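**Fake produce for a shop display – worth the money?**

**halima_temba:** Pricing out a wooden stand with the angled tray, stocked with artificial stuff. Seller swears customers can't tell.

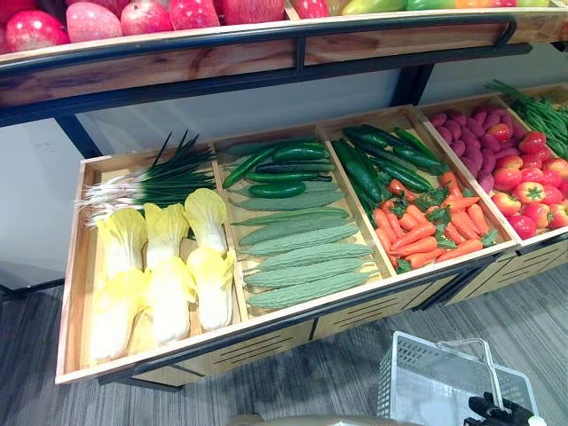 Triso quoted me 2,826 for the stand and a full set. I'm not sold. Who keeps pretend cabbage clean?

**mosier_mike:** You do, with a paintbrush. The crinkled leaves hold dust like you wouldn't believe. Apples just wipe off.

**Flillolent:** Disagree that it's a big job. I do ours every 2 weeks and it takes 14 minutes.

**mosier_mike:** Is your shop on a main road? Mine is. Different story.

**mogens_v:** My gripe is the color. We had a set in a south window and the peppers faded in one summer. "UV safe," said the label. Sure.

**Flillolent:** So don't put it in the window?

**mogens_v:** It's a window display.

**halima_temba:** Ha. Okay, what if I buy the stand bare and fill it with real onions and apples – anyone done that?

**mosier_mike:** Yes, in October. Fine for apples, bad for anything leafy. I'd still ask Triso for the price without the food.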